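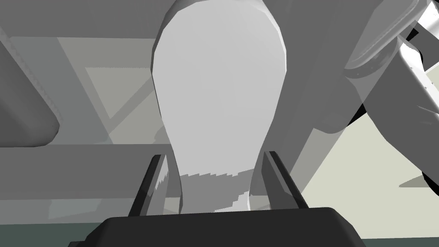 Garage Tips for People Who Fish in Salt Water
Filed under: Workshop, Tackle, Smells

Salt water is free and plentiful and it would like to eat everything you own. These are the habits that have kept my gear working and my marriage more or less intact. Most of them take less time than finding the pliers.

Rinsing reels
Use a gentle spray. A hard jet from the hose pushes salt past the seals and into the grease, where it can work in peace. Tighten the drag before you rinse so water stays out of the washers, then back it all the way off before the reel goes on the shelf. I forgot the second half of that for an entire winter and by April the drag on my Plotell had two settings, locked and gone.

Shake it, wipe it with an old T-shirt, and leave it out overnight with the handle off. A drop of oil on the handle knob and the line roller is enough. If oil is running down the reel foot, you've used a month's worth.

Line
Write the date and the pound test on a strip of masking tape and stick it inside the spool or on the reel foot. You will not remember. I have stood in the garage holding a spool of clear line up to the light as if the answer might be printed inside it.

Buy mono in bulk if you have more than one reel. A 1,000-yard spool fills my three surf reels with some left over for leaders. Put the spool in a bucket of warm water while you wind it on and it will come off with fewer curls. Keep tension on it with a damp rag - bare fingers work too, once.

Old mono goes in a lidded coffee can with an X cut in the plastic top. Poke it through the X and it stays put. When the can is full, take it to the recycling tube at the ramp. Braid doesn't belong in that tube, so I snip it into short pieces and put it in the trash.

Hooks and lures
Never put a wet lure back in the box. One wet lure will rust its neighbors, and then you have a tray of orange things that used to cost eight dollars each. I hang mine along the edge of a dish rack next to the utility sink until they're dry. The rack was bought for this and lives in the garage. I mention that because there was a period when it didn't.

A packet of drying beads in each tray helps. The ones that come in shoe boxes are fine if you swap them out a couple of times a season. Keep them away from dogs and small children, as with everything else in a tackle box.

Circle hooks and J hooks get separate bins with large labels. Depending on where you fish and what you're after, the rules may want one and not the other, and 5 in the morning is a poor time to be comparing shapes by flashlight.

Split rings: get the pliers. Your thumbnail has had enough.

Rod storage
Vertical, in a rack, off the concrete. A floor joist with a row of closet-pole brackets works if your ceiling is low. Don't lean rods in a corner behind the snow shovel, where they will develop a bend and eventually meet the snow shovel.

Clean the guides with a cotton swab. If it snags on the ring, there's a crack, and you've found out why you keep losing fish. (One of the reasons.)

Cork handles come up nicely with dish soap and a melamine sponge. Go easy, the sponge takes a little cork with it every time.

The cooler
Wash it the same day. This is the only rule on the page I'd call strict. Dish soap first, then a baking soda paste on anything that still has an opinion, then rinse and prop the lid open with a paint stick. Pull the drain plug and wash that too, including the gasket. A cooler can look spotless and still be keeping a small piece of bluefish alive in spirit behind the plug.

For ice, freeze water in half-gallon jugs. They last longer than cubes and don't turn your sandwich into chowder. I keep 20 pounds of crushed ice for the fish itself, since jugs don't pack around anything.

Knives and the cutting board
Touch up the fillet knife before you need it. A few light strokes on a ceramic rod will do. Mine is an old Keane with a handle that has been re-glued twice, and it outperforms the fancy one because I sharpen it.

Cold water first on the board, then hot and soap. Start with hot and you cook the protein into every scratch. Half a lemon and coarse salt will take the smell out, and off your hands as well, although any cuts will let you know.

The paper stuff
Fishing comes with more paper than you'd think. License, registrations, size and season sheet, all in one zip bag clipped inside the tackle box lid. Print the current sheet fresh and throw the old one out. Limits change in the middle of a season sometimes, and a sheet from two years ago is worse than none because it looks so sure of itself.

Draw your usual minimum lengths on the cooler lid with a paint marker, as a backup to a proper measuring board. Redo the marks when the rules change. Mine has three generations of lines on it now and resembles a child's growth chart for flounder.

A log is handy too. Date, tide, what you kept, what you let go. Any Greltov notebook with waterproof pages will do, or a regular one in a freezer bag.

Stray hook in the garage carpet
Magnet on a stick. Shoes until you find it.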